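Alberg Upright Bass Stand, Model 2747

Home > Orchestral and Jazz > Double Bass > Stands

In stock. Price includes VAT and the usual apologies from the courier.

A double bass is the size of a wardrobe and has the balance of a drunk uncle. Most players lay it on its side between sets, where it waits to be stepped on by the trumpet section. The Alberg 2747 keeps it upright, off the floor and out of the way of people carrying pints.

The frame is steel with a black powder coat, and it folds into 2 parts that fit in the bag supplied. The yoke swings to suit carved and plywood instruments, three-quarter size as standard. If yours is a true full size, you have our sympathy, and you will want the wide yoke from Verken, sold separately.
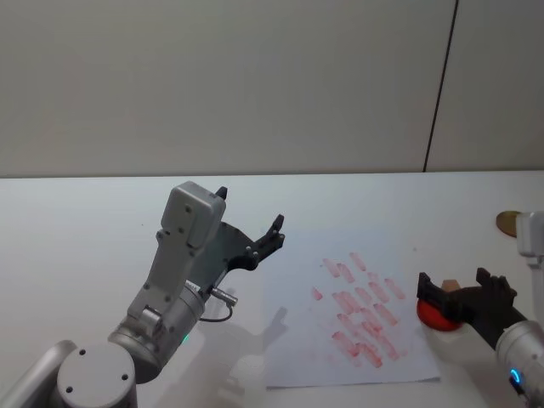 Setting up takes 90 seconds once you have done it a few times, and a good deal longer at your first gig with the drummer offering advice. Open the legs until they click, raise the post and turn the collar clockwise. Do the first attempt at home, with a clear floor and a plain pale wall behind you, much like the light grey one in the photo, so you can see whether the neck is leaning. Stage curtains are no help at all with this.

The padding is soft rubber. Owners of old instruments with a spirit varnish should put a cloth between the two, as rubber and old varnish form attachments that are expensive to end.

What's in the bag
Stand, in 2 parts
Neck strap
Spare feet
Hex key, which you will lose

Goes well with
Bạch rosin, dark, for arco players
Prellus endpin stopper, for polished floors and nervous landlords

Not suitable for cellos, whatever the cellist says. Electric uprights with no body will simply fall through it.

Delivery and returns
Sent in one long box. Unused stands can come back to us in the original packing. Stands with beer on them are yours for life. The wide yoke is out of stock until October.

Page last updated 3/18/21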